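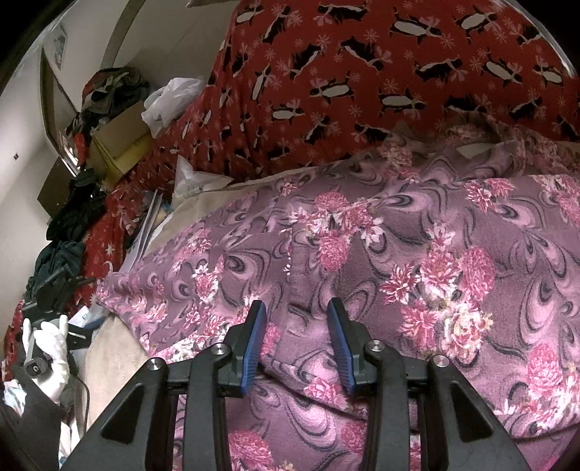 The hand-held gripper, jaws open, over a flowered cloth. Behind it, penguins and snowflakes.

The patient business of picking up a bedsheet

A conversation with the lead researcher on the Jesari project, Rornville
Posted 1/18/25

We had meant to talk for half an hour and ended up talking through lunch, which I blame on the subject. I went to the Histov lab expecting to hear a good deal about robots, and we did get to them, but for the first long stretch the woman who leads the Jesari project wanted to talk about cloth: how it slides, how it hides its own edges, how a sheet that looks like one layer is so often two.

"People ask me why we don't work on something harder," she told me, laughing, while she cleared a chair for me. "And I say, have you ever tried to find the corner of a fitted sheet? With two fingers? While you're looking at it from a camera on your wrist? Try that and come back and tell me it's easy."

Jesari, for readers who haven't followed it, is a three-year effort to teach a robot arm to handle fabric in ordinary homes, with all the heaps and tangles that come along with them. The group does very little of that teaching with the arm itself. The bulk of it comes from people carrying a gripper in their own hand, with a camera mounted on it, and doing the job more or less as they would on any other day. The recordings go back to the lab, and a program learns from them what the jaws ought to do next, given what the camera can see.

I asked whether it felt odd to wear a robot's fingers, so to speak, and she lit up at the question (I got the feeling she doesn't get asked it enough).

"Oh, it's dreadful for the first ten minutes! You have this lovely hand that has known about cloth since you were a baby, and now you've got two stiff jaws and no feeling in them at all. You grab too much. You grab air. You go in for one layer and come up with the whole heap. And then you slow down, and you start to look properly, and you find you're coming in low, from the side, along a fold. Everyone does it in the end, and we never told them to."

That slowing down became the heart of the method, though it took the group a while to see it. Their early recordings were tidied before they were used. Someone would go through them and trim away the missed grabs, the second tries, the moments when the jaws hovered while the person made up their mind. What was left looked wonderful, a string of clean pickups, and the program trained on it was, in her words, "very confident and quite hopeless." It had never seen a miss, so after a miss it had no idea what to do. It would close on nothing, lift nothing, and carry nothing across the table with great care.

In October they went back to the untrimmed versions and started over. The set they use now holds 844 recordings, made in 30 homes, and the fumbles are all still in it. Each one is marked with the moment the person noticed the trouble and the moment they did something about it. The marking is slow work, and she spoke about it with real fondness, as one might about a garden.

"You sit there and you watch a hand go in, and stop, and back off by an inch, and you think, ah, you saw the fold. You can't hear them thinking, of course. But the gripper tells you such a lot, just by where it points." 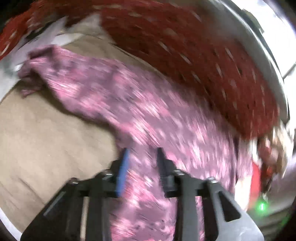 Backing off by an inch has a name in the lab, as these things tend to. They call it the second look, and the program is now trained to take one whenever it is unsure how many layers sit between the jaws. It pulls back a little, shifts sideways, and judges again. I wondered if that made the whole thing terribly slow.

"It's slower on the first grab, yes, and I won't pretend I enjoy standing there waiting for it. But then you don't spend the next minute undoing a tangle you made yourself. My mother used to say the same about knitting."

The group tests on an arm they call Danzer, which lives in a corner of the lab next to the sink and has done so, I was told, through two changes of floor plan. For the trials reported this winter they set aside 11 cloths the program had never met, and Danzer was given each of them in a heap with others. The version trained on the tidied recordings managed to bring out 3 of them singly. The new one managed 9. She gave me those figures plainly and then, before I could write anything admiring, took me through the two that went wrong.

One was a thin, slippery lining fabric, which crept out of the jaws every time it was lifted. The other was a blanket with a busy print, and that failure interests her more. "A strong pattern can look like an edge. You have a big flower, and a dark line around it, and next to it you have a real fold, also a dark line. I can tell them apart, you can tell them apart, and I could not write down for you how we do it. I've tried. I have pages."

So the next round of recordings leans heavily on prints. Florals, stripes, cartoon animals, children's bedding, whatever people will dig out of their closets for a morning. Plain cloth is easy to come by in a lab, she said, and she regrets a little how much of it they used in the early months, when the whole group was still buying from the same shop down the street.

I asked about speed, about folding, about when any of us might have such a thing at home, and she was kind about it and wouldn't be drawn. Folding is a separate question and belongs to a different part of the project. What she would like by next fall is a program that can reach into a mixed heap and come out with a single thing, any single thing, and know that it has.

"And if it doesn't know, I'd like it to look again," she said. "I'd be very pleased with that."

She walked me out past Danzer, which was switched off for the day, and stopped to straighten a towel on the rail by the sink. She did it with one hand, still talking, without looking at it at all.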